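Home | About Us | Our Rules | Services | Training | Careers | Contact

About Brenton Bench Robotics

We set up small robot arms to do tabletop work, and we write the rules that go with them. Plenty of shops do the first part. The second part is what gets us out of bed! We started in a rented unit on Lamptey Road with two secondhand arms and a notebook, and the notebook filled up much faster than the order book did. Most of what we know today began as a scribbled line in there: clip the cable before you run, write down what is on the table, don't trust last night's calibration.

That notebook grew into the Sanley Rules, our house standard for bench robots that handle everyday objects. It's in its third edition now, and it covers everything from how a station is bolted together to who is allowed to change a speed limit. Every client gets a copy, and so does anyone who writes and asks. We love it when people ask.

What we work on

Our days are spent on small, fiddly, breakable things. Picking up, setting upright, moving aside, putting back. Glass comes up a lot because our clients bottle, sort and pack it, and because it shows you very quickly whether your grip settings were a fair guess or a good one. Under the Sanley Rules, any glass item is on the "slow list," meaning the arm comes in at reduced speed, the grip force is capped, and a person with a stop button is within reach for the entire session. Filled containers are listed separately from empty ones, even if the bottle is the same. A little weight in the base changes how a bottle tips – and we'd like operators to think about that before they press start. 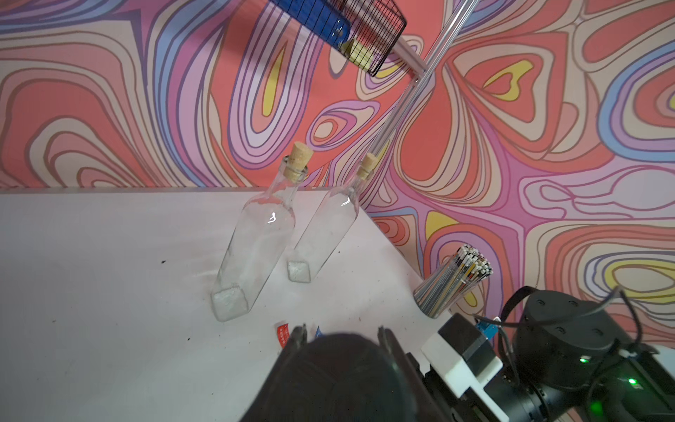 Jisetti wrote to us after reading the second edition and said the slow list was fine as far as it went, but it told operators what to do with glass and never what to do with the things standing next to the glass. Half the knocks at their site came from an elbow or a cable catching a neighbor on the way past. Could the rule please cover the whole reach of the arm, and the trip home as well?

We thought that was a terrific note, and the third edition has a full chapter on it. The rule now follows the arm from its rest position out to the object and back again, elbow and cables included. If a breakable item sits anywhere along that path, the slow list applies to the entire move. It made some of our own routines slower and we grumbled for a week or so, then we rewrote them.

How we use our rules

We run a session log for everything. The log for our main glass project reached 3,000 entries in January, and 1,992 of those were full pick-and-place runs under the slow list. Each entry names the station, the rule edition, the operator on the stop button and anything that was changed by hand. It's plain stuff, typed into a plain form, and we read it back out loud at the monthly review (coffee provided, arguments welcome).

Stations with two arms get their own page. Only one arm may enter the shared middle zone at a time unless the routine has been signed off for both, and the sign-off is done at half speed first. Each arm carries its own camera, the table layout is written down before the run, and loose items that aren't part of the task are either logged as "present" or taken away. We don't insist on a bare table. Real benches have staplers and clips on them, and a robot that can only cope with a spotless surface isn't much use to the people we work for. We do insist that whatever is out there is on the list. 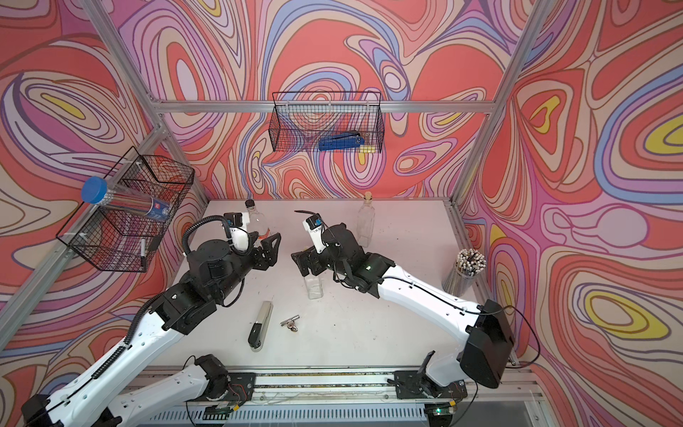
Two-arm station, right gripper over a small glass bottle.

Cables have a section of their own too, and it's the one new starters tease us about until they've had to replace one. Sleeves on the long links, enough slack at the wrist for a full turn, and a hand check at the start of every shift. Baskets and bins may be hung from the station frame, but they have to be tied on and they count as part of the layout, so moving one means a fresh entry in the log.

Training with us

We teach the Sanley Rules at our Brenton workshop and at client sites. The course is hands-on from the first hour, and you'll spend a good part of it on the stop button, learning to press it early and without feeling silly. There's no penalty for a stop here and there never has been. You write down what you saw, you reset, you go again.

If you've found a gap in the rules, please send it in through the Contact page. Tell us the edition, the chapter and what happened at your bench. Notes for the fourth edition are open now and the cable section is already getting longer.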